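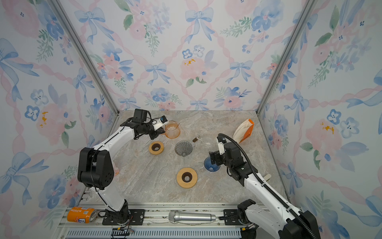 Der Knall war gar nicht so laut. Ich stand mit dem Rücken zur Zelle, hatte das Protokoll auf den Knien und suchte meinen Kugelschreiber, und als ich mich umdrehte, lag der rechte Arm quer über der marmorierten Tischplatte wie jemand, der auf einer Familienfeier eingenickt ist. Daneben eine Kanne mit abgebrochenem Henkel und eine Pfütze, die langsam Richtung Schiene lief. Der linke Arm hing noch halb in der Luft und sank in aller Ruhe hinterher.

Dabei hatte ich bloß den Not-Halt gedrückt!

Seit letztem November darf ich in der Werkstatt von Pleleck mitlaufen, wo zwei Roboterarme lernen sollen, Filterkaffee zu brühen. Bastico heißt das Projekt, und wer dabei an eine Vollautomatenstraße im Flughafen denkt, liegt ziemlich daneben. Die Arme stehen in einem Glaskasten mit Blümchentapete (Rosen, Schleifchen, das volle Programm) und hantieren mit genau den Sachen, die bei mir auch in der Küche stehen: Filterhalter, Ständer aus Holz, Glaskanne. Weiße Segmente, schwarze Gelenke, vorn ein Greifer. Ich fand sie vom ersten Tag an hübsch, das gebe ich zu, und vielleicht war ich deshalb auch ein bisschen unvorsichtig.

An dem Nachmittag lief Durchgang 21. Der rechte Arm sollte einen Filterhalter von oben fassen und auf den Ständer setzen, der linke die Kanne greifen und heranziehen. Das hatte vormittags schon ein paarmal geklappt, mit kleinen Zitterern. Diesmal griff der linke zu, hob die Kanne an und blieb stehen. Ich wartete. Dann wackelte er ein paar Millimeter hin und her, hin und her, immer schneller, und die Kanne kam der Scheibe näher, als mir lieb war. Also drückte ich auf den roten Pilz. Dafür ist er ja da, dachte ich.

Was ich nicht wusste: An diesem Aufbau nahm der Not-Halt allen Motoren gleichzeitig den Strom, und die Gelenke haben keine Haltebremsen. Wenn ein großer Industrieroboter stromlos wird, fallen in der Regel die Bremsen ein und er steht wie eine Eins. Unsere zwei Kleinen standen überhaupt nicht. Der rechte war gerade weit nach vorn gestreckt, mit der ganzen Last am langen Hebel, und kam entsprechend flott herunter. Der linke war stärker angewinkelt und ließ sich Zeit, nur hatte er da die Kanne schon verloren.

Zum Glück war das Wasser kalt. Bei Pleleck wird in der Übungsphase grundsätzlich kalt gebrüht (das Ergebnis schmeckt nach nassem Karton, ich habe probiert), und niemand hatte die Hände im Kasten. Trotzdem saß ich danach eine Weile auf dem Hocker und stellte mir das Ganze mit frisch gekochtem Wasser vor. Und mit meinem Unterarm dazwischen.

Die Suche nach dem Fehler zog sich über mehrere Tage. Zuerst hatten alle Lu im Verdacht. Lu ist die Steuersoftware, ein über Jahre gewachsenes Ding mit Menüs, in denen man sich verlaufen kann, und Lu ist eigentlich immer als Erste dran, wenn etwas schiefgeht. Im Protokoll stand auch brav eine Warnung, 31 Sekunden vor meinem Knopfdruck: Positionsabweichung am Handgelenk links. Nur wurde sie grau auf dunkelgrau angezeigt, zwischen lauter Meldungen über Kamerabilder und Speicherplatz. Ich habe sie nicht gesehen. Die anderen im Raum auch nicht.

Die Abweichung selbst kam dann gar nicht aus der Software. Ein Stecker am linken Handgelenk saß nicht richtig, und jedes Mal, wenn der Arm sich weit nach hinten streckte, zog das Kabel ein kleines bisschen daran. Der Sensorwert sprang, der Regler versuchte auszugleichen, der Wert sprang zurück, und schon hatten wir den Zitteranfall. Auf dem Werktisch ließ sich das prima nachstellen, einmal am Kabel zupfen genügte. Die Stecker stammen aus einer Lieferung von Elimport, und dort war man am Telefon sehr freundlich und wollte wissen, wie oft sie denn bewegt würden. Sie seien für fest verlegte Leitungen gedacht. Tja. An einem Arm, der den ganzen Tag nach Kannen greift, ist eher wenig fest verlegt.

Über den Stecker haben wir viel geredet, weil er ein schöner, kleiner, greifbarer Schuldiger war. Mich beschäftigt der Not-Halt mehr. Ich hatte einen Knopf gedrückt, der eine Sache sicherer machen sollte, und eine andere damit erst in Gang gesetzt. Im Handbuch steht das auch, in einem Kasten auf einer der hinteren Seiten: Arm vor dem Abschalten abstützen. Ich möchte den Menschen kennenlernen, der in dem Moment noch zum Abstützen kommt.

Inzwischen ist einiges umgebaut. Neben dem Pilz sitzt jetzt ein zweiter Taster, der die Arme mit Strom in der Stellung einfriert, in der sie gerade sind. Das ersetzt den Not-Halt natürlich nicht, für die meisten Zitteranfälle reicht es aber. Solange die Motoren laufen, bleibt die Scheibe zu, auch wenn nur ein Rührstäbchen verrutscht ist. Warnungen zur Position erscheinen in Gelb und piepen so unangenehm, dass man freiwillig hinschaut. Und die neuen Stecker mussten auf einem Rüttelgestell 1.000 Biegungen aushalten, bevor sie an den Arm durften. Einer ist durchgefallen, der liegt jetzt in der Schublade mit dem Kannenhenkel.

Heißes Wasser gibt es weiterhin nicht. Erst soll geklärt werden, ob sich an den Schultergelenken Bremsen nachrüsten lassen, und dafür fehlt auf der Montageschiene womöglich der Platz. Bis dahin brühen die beiden kalt, und ich bringe mir meinen Kaffee in der Thermoskanne mit.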